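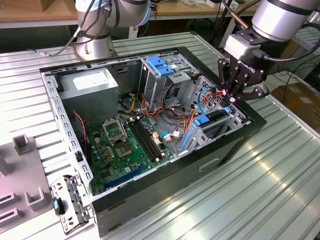

On the bench at Ondamix: side off, drive cage empty, socket open.

The Ondamix workshop opens at nine on a Saturday and by ten past there's a line. Mostly people with laptops under their arms. One man with a printer, who gets turned away, politely. They don't do printers.

I'd come to talk about old desktop towers. The owner, who runs the place with one part-time helper and asked me to leave names out of it, was already halfway through a coffee and a phone call. We talked in bits, between customers.

"People think a tower is dead because it won't turn on," she said. "Half of them, it's the power supply. Or a cable that came off when somebody moved house. I had one in March where the power switch wire had just fallen off its pins. Thirty seconds. I didn't charge for it."

How many a year? She keeps a notebook. 216 desktops through the door last year, she says, and 79 of those went back out working. The rest got stripped.

Stripping is what she likes, I think. She talks faster about it. First thing is to lay the case on its side so you're looking down into it. "Don't work on it standing up. You drop a screw and it's gone behind the board, and then you're shaking the whole thing like a piggy bank."

Side panel off. Then she just looks for a while.

"I want to know where the cables go before I touch them. Power supply in the corner, everything comes out of there in one big bunch. Yellow, red, orange, black. On the older ones it's spagetti. No one was tidying cables in an office machine, why would they, the lid was on."

Drives are usually the first thing to come out, and a good share of the towers arrive without any. Owners pull them at home, for privacy. She's fine with that, she tells people to do it if they're worried. What she does like is the colored plastic. Blue on the one on the bench – tabs, a rail, a long latch down the side of the lower cage.

"Blue means you're allowed to touch it. That's how I explain it to beginners. If it's blue you can probably squeeze it or slide it and something comes loose, no screwdriver. Gray metal, leave alone till you know." She stopped to take in a laptop. Cracked hinge. Back again. "Not the blue slot on the board though. I should say that. That one's for a card. Somebody always pulls at it."

The processor gets the most care. On this kind of board there's a metal bracket that swings up, and under it the contact area, gold colored, square. She won't let anyone lean over it with a cup.

"With the bracket up I get nervous. You can ruin a board with a sleeve. I've done it. Cost me a good board and a whole evening with a needle and a magnifier trying to put it right, and no, it didn't."

So what sells? Memory, a bit. She had two long black slots to point at and said the sticks from machines this age go for pocket change, but somebody is always looking for a matched pair. Power supplies get tested and kept if they pass. Cases she can't give away.

"I have 30 cases in the back. I'm not proud of it." Why keep them? "The steel's good. And someone will come in wanting a latch. One little clip! You can't buy the clip. You have to have the whole case the clip came off."

She gets towers from everywhere. A dental office on the other side of town. A school lot that came in through Drarnow, the clearance place, 300 dollars for the pallet and she's still not sure she made that back. Vigfúsdóttir, the accounting firm upstairs, brings theirs down in the elevator one at a time, usually at closing.

And when it's all apart? Boards go in one crate, bare metal in another, cable in a third. Turkis takes the boards, comes by with a van when the crate is full. Cable she holds back and sorts herself in the evening, TV on.

I asked what she'd tell someone with an old tower in the closet and a free afternoon.

"Unplug it. Then unplug it, I mean really look at the wall. Hold the button in a few seconds. Take a picture with your phone before you pull anything, and another one halfway. Bowl for the screws. And don't open the power supply. Take it out whole if you want, but the box stays shut. I don't open them, and I do this all day."

Is it worth fixing one, at that age?

"For what? For games, no. For typing letters, for a kid to learn on, sure. I've got a customer who does all his invoices on a machine I'd have scrapped. He came in for a fan. I sold him a fan." She shrugged. "It was a four dollar fan."

The line was up to the door again by then and the phone was going. She'd pulled the next ticket and was asking a woman if she new her password. The woman did not.

Ondamix is open Saturday till two. Bring the charger if it's a laptop, she asked me to put that in. No printers.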